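Petit compte rendu de la journée portes ouvertes chez Clallent, avec les astuces que j'ai rapportées pour la cuisine et l'établi. Mis en ligne le 27/10/21, j'ai traîné, pardon !

J'y allais pour les outils à main, et j'ai passé presque tout l'après-midi devant les robots de l'atelier Heltik. On nous a montré des pinces qui prennent, posent, empilent, d'abord en vrai puis sur ordinateur. J'ai rempli 2 pages de carnet (et un coin de prospectus), alors je trie un peu.

## Ranger comme on programme

Le monsieur de la démo répétait qu'avant de saisir une pièce, il faut savoir où on va la poser. Chez moi, c'est tout le contraire : je sors le plat du four et *ensuite* je cherche le dessous-de-plat. Depuis, je pose d'abord le dessous-de-plat, grand ouvert au milieu du plan de travail, et je dégage 15 cm autour.

Même chose à l'établi – la boîte ouverte avant de démonter la charnière, et les vis tombent directement dedans.

## Répéter à vide

Avant d'essayer un geste sur la vraie machine, ils le font tourner en simulation, avec un décor réduit au strict minimum. J'ai trouvé ça presque reposant à regarder.

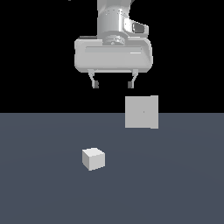

*La pince simulée, doigts ouverts, et ses deux cubes : le petit au sol, le grand suspendu en l'air.*

J'ai repris l'idée pour les étagères. Avant de percer, je présente la planche, je fais semblant de visser, je vérifie que la perceuse passe et que mon coude ne tape pas dans le radiateur. Pour un meuble lourd, je fais tout le trajet les mains vides, portes comprises. Ça prend 3 minutes et j'ai déjà sauvé un chambranle !

## Des bouts de doigts qui accrochent

Au stand Haddadin, on parlait surtout de l'adhérence au bout des pinces. À la maison :

- Bocal récalcitrant : un gros élastique autour du couvercle, et on tourne.
- Planche à découper qui se promène : un torchon humide bien essoré dessous.
- Serre-joint qui marque le bois : deux chutes de chambre à air collées sur les mors.
- Petites vis : une pointe de pâte adhésive au bout du tournevis.

Pour les bocaux de plus de 700 g, je garde quand même une main dessous.

La prochaine visite est prévue en mai, chez Pellent cette fois. Prenez des chaussures fermées, on les demande à l'entrée, et un carnet plus épais que le mien.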